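Robot Hands and Arms, Unit 9: Comparing Grippers Without Fooling Yourself
Handout, revised September 1, 2020
Instructor: Kusum Joshi

Bring this to lab. Last term I was told the handout was "mostly common sense," by a person who then tested one gripper on a sponge and the other on a wet jar and declared a winner.

What we are comparing

Two grippers, which I will call the Trunda and the Alent because those are the names on the project files. Both have parallel fingers. The Trunda closes slowly and reports its finger position often. The Alent closes fast and reports when it feels like it. Students like the Alent for the first ten minutes.

The arm controller is Singhal for everyone. If you change the controller and the gripper in the same run, you have learned that something is different, and I could have told you that for free.

Ground rules for a trial

Write down the start pose before you run, including the wrist angle. "Same as before" is not a pose.

Change one thing per set. Gripper, approach speed, object or camera. Pick one and leave the rest alone until the set is finished.

A set is 41 grasps. Yes, the number is odd. It was 40 until a group got a perfect tie and wanted to hand in a one-line report.

A grasp counts if the object leaves the counter and stays in the fingers for 2 seconds. Dragging it is a miss. Flicking it onto the floor is also a miss, however good it looked.

Log your misses with a cause: reached short, reached long, fingers closed early, slipped, or hit something else on the way. You may use "other," but I read those first.

Approach direction

Most of the bad numbers I see come from the approach and get blamed on the gripper. A top-down approach is kind to wide fingers and forgives a sloppy height estimate. A side approach along a counter needs the whole hand to fit in the gap, wrist collar included. People measure the fingers and forget the rest of the hand, much as they measure a couch and forget the stairs.

So before each set, jog the arm through the approach by hand and look at clearance in the viewer. Then do it again from the other side.

Two arms

Using both arms does not double your data. It gives you two sets with two different reaches, and they get two columns in the log. Park the idle arm well away from the working one before you start. The Sosent planner will avoid the other arm if you told it the other arm exists, so check that box.

Working in the simulator

All first sets are run in simulation. Simulated contact is polite compared to the real thing - fingers meet a box and the box mostly behaves. Treat your success rate as an upper limit, and expect to lose some of it on hardware.

Check the view before you trust it. If the camera is tilted, judging "level" by eye gets you nowhere, so read the joint angles and the world frame instead. I have graded a careful paragraph on gripper droop that was entirely about a crooked camera.
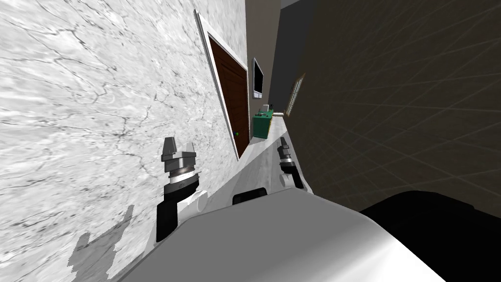 Figure 1. Both arms at the long counter, simulated, tilted view. Green container near the far end.

For the figure above, sketch the counter and mark which way is up in the world frame. Then write the approach you would use for the container with each arm, and say what you would need to measure first.

What to hand in

One log file per set, the start poses, and a written comparison of no more than 605 words. I stop reading at 606. Include one plot of finger position over time for a good grasp and one for a miss, on the same scale.

Next unit: force limits, and why the egg budget was cut in November.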